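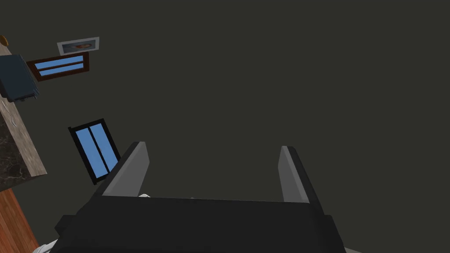
Wrist view in a Darnano kitchen, gripper open, default textures.

Darnano 11 review: a good planner tester with a weak renderer

Darnano is a simulation package for manipulation work, sold by Trimamden as a scripting layer, a set of furnished rooms and a batch runner. We used version 11 through September to test a grasp planner and the perception module that feeds it. Physics fidelity was outside our scope. We wanted to know whether the tool shortens the loop between changing a line of planner code and learning what the change broke.

Setup

Installation is one archive and a license file. The bundled Python bindings worked on two of our three machines. The third needed an older compiler runtime, and the installer reported this as a missing scene file, which cost most of an afternoon. The documentation lists the runtime under "Optional components."

A scene is described in a text file: room, fixtures, arm, gripper, cameras. The format is readable and diffs well in version control. Units are meters and radians everywhere except in the camera block, where field of view is in degrees.

Control interface

The controller accepts joint targets, Cartesian targets or velocity commands. The loop can run at up to 1000 Hz. We ran it at 500 Hz and saw no missed ticks with a single arm in the scene. With two wrist cameras streaming, the loop held its rate but images arrived late, and the time stamp on each image was the time of delivery instead of the time of rendering. A configuration flag, stamp_at_render, corrects this. It should be on by default. Any hand-eye calibration done without it will absorb the delay as a position error.

Cameras attached to the wrist roll with it, as they should. The perception module therefore gets views like the one at the top of this page, with windows and counter at a slant and large areas of plain wall or ceiling color. Darnano returns the camera pose with every image, so leveling the view is a single call. We chose to leave the images as they were and let the detector cope.

Perception

The renderer is the weak part. Flat surfaces carry no texture or noise. The window panes are one shade of light blue and the dark surface behind the fingers is one shade of olive gray. Feature matching has little to hold on to in such regions, and our visual odometry lost track whenever they filled most of the image. Wood grain and the marble-like side of the counter gave usable features. A texture randomizer is included, but it applies to movable objects only. For walls we wrote our own, in 100 lines or so that Trimamden could reasonably have supplied.

Segmentation masks are exact to the pixel, including thin parts such as window dividers. Depth is clean, too clean for training anything meant to run on a real sensor. The noise model offers Gaussian noise and dropout, with no edge artifacts.

Planning

The planner bridge is the reason to buy the package. It takes a path from any external planner, replays it against the collision model, and returns the first contact with the link, the object and the penetration depth. We had been using Lopes for this, and Lopes returns only pass or fail. Darnano also keeps the random seed with each failed run, so a failure can be replayed from the command line with no further setup.

Gripper geometry is handled with care. Collision checks use the finger opening at each step of the path, where Lopes assumes fully open throughout. Several of our approach paths that Lopes had rejected passed once the fingers were allowed to narrow early.

Batch runner

Batches of 1000 episodes ran overnight on one workstation. Results go to a flat table that loads anywhere. There is no way to resume a stopped batch; it starts again from episode one. Wurance, which we tested last year, resumes correctly but stores results in its own binary format.

Verdict

Recommended for planner regression tests. For perception work, budget time for textures and a sensor noise model, and set stamp_at_render before recording anything. The single-seat license covers one workstation, and the batch runner takes a second seat if it runs on a separate machine.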